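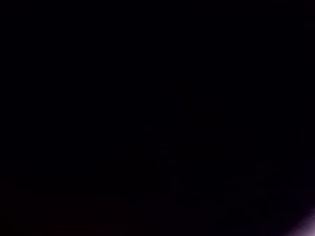 Week 8: Collecting demonstrations for bimanual handling
Course handout, Zevedness Robotics Unit. Revised September 20, 2023.

8.1 Purpose
These notes cover how a set of demonstrations is gathered for a two-arm policy that handles soft objects. Model architecture is left to Week 9. Read this before the Anudley lab session; the session itself is short and the procedure won't be repeated there.

8.2 Terms
An episode is one continuous recording from the start signal to the stop signal. A demonstration is an episode that has passed review. A take is any attempt, including those discarded. Reports that use the three words interchangeably will be returned for correction.

8.3 Streams
Each episode stores joint positions, commanded positions, hand state and the video streams, all logged at 30 Hz on one clock. A wrist view can carry very little information for long stretches, depending on where the hand is pointing and how much light reaches it. Do not trim those stretches. The policy will meet the same inputs when it runs, and a data set with the dark segments removed teaches it nothing about them. The head view generally carries the object and both hands together, as with the plush rabbit on the white table.

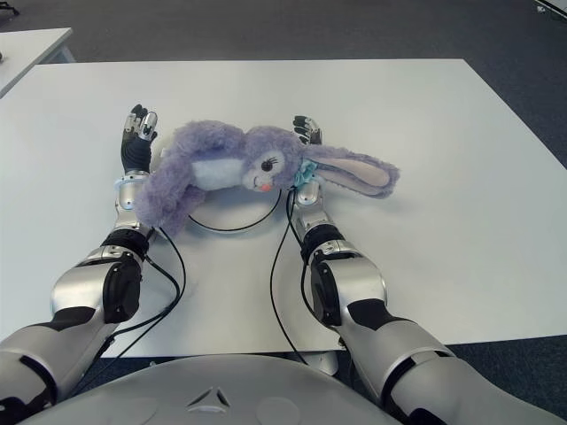
COLLECTION PROCEDURE

8.4 Before recording
Load the task sheet in Min and check that the object name matches the one on the sheet. Spelling variants (grey/gray, colour/color) have split task folders in past terms. Set the object down in a fresh pose for each episode. Left and right should be varied, as should the heading of the body; a set in which the head always points one way will produce a policy that fails on the mirror case.

Cables are part of the workspace. Where they cross the tabletop they may lie near or under the object, and their position should be allowed to vary from episode to episode within safe limits.

8.5 During recording
The operator moves both arms for the full episode, even where one hand only holds station. Pauses longer than 2 seconds are flagged by Pustex at review. A failed grasp followed by a recovery is kept and tagged "recovered" - these episodes are worth having. A failed grasp followed by a reset is discarded.

With soft objects the contact is hard to judge from the head view alone. Fur hides the fingertips, and a hand resting against the neck of a toy looks much the same as a hand gripping it.
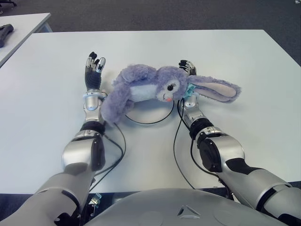 For this reason the hand state is labelled from the logged finger positions, with video used only to settle disagreements. Label at the episode level first, then mark the onset of contact for each hand separately.

8.6 Quantity
The target for the term is 400 demonstrations, divided over 12 starting poses. Fill the poses evenly. Partial sets may be submitted for feedback but are not used for training.

8.7 To hand in
Episode list exported from Min, the tag summary, and one page on the distribution of starting poses. Discarded takes stay on the lab server and should be listed with the reason for each.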